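Hultau Open Day

The Hultau Open Day is a yearly public demonstration of household robots held each May at the Hultau works outside Damar. It began as a trade visit for buyers and was later opened to the public, with places capped at 175. Visitors pass through 3 halls, and the last one is given over to kitchen tasks.

The kitchen demonstration uses a two-armed robot fixed to a table. On the felt-like brown top are a wooden cabinet, a mug tree, a basket of corn cobs and a dish rack, where one gripper takes hold of three upright plates while the other points down by the cabinet handle. The company calls the setup "a working kitchen" - a generous name for a tabletop with no sink or stove.

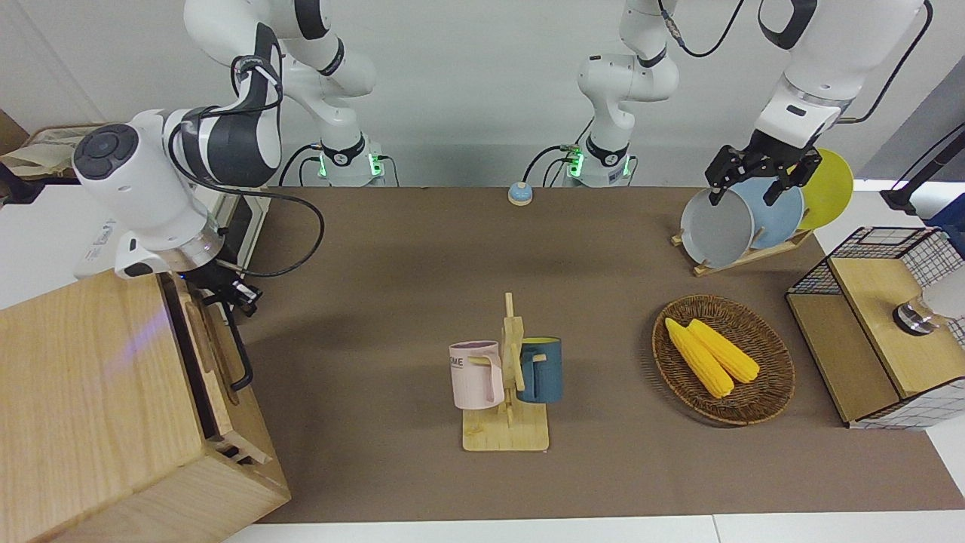 A reviewer for the Amano newsletter complained that every item had its set place and that the public was never allowed to move one, so the show proved little about real homes. Hultau replied that rearranged tables are tested in private, but it has published no results.

Sessions last 13 minutes. Claims of a 100 percent success rate, repeated in early leaflets, were dropped after the event's second year. A smaller version has been shown in Miyazaki, using the same tasks.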